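Padlocks, of all things

I have been putting off the padlock drawer since March, and on Tuesday I finally made a cup of tea and tipped the whole lot out. You know the drawer I mean! Every house has one (ours is under the phone, where the takeaway menus used to live), and somehow every lock we have ever bought for a shed, a suitcase or a bike has ended up in it, along with keys that may or may not belong to any of them.

My method, if you can call it that, was to try every key in every lock and tie the matches together with kitchen string. I gave myself 15 minutes. It took 60, and I had to reheat the tea. The old Skustell from our first flat opened on the second go, which pleased me more than it should have, but the little brass one off the Etham trunk is still sulking. A drop of graphite helped a couple of the stiff ones. Please don't use cooking oil, I did that years ago and the lock has never forgiven me. 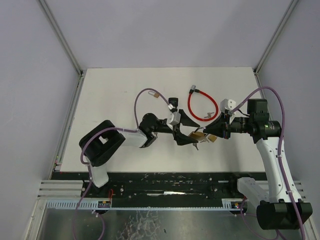

Posted by the author
Writer, mender and chief drawer-sorter at this blog

Small locks are fiddly things to handle, and I find a plain white table makes it so much easier to keep track of the bits. My own is dark timber, so I spread out an old pillowcase first, and I only lost one key (it was in my slipper).

The orphan keys have gone into a jam jar for now. I can't quite throw them out, and the trunk still has to be opened somehow, so if you have a trick for stubborn brass locks, do leave it in the comments.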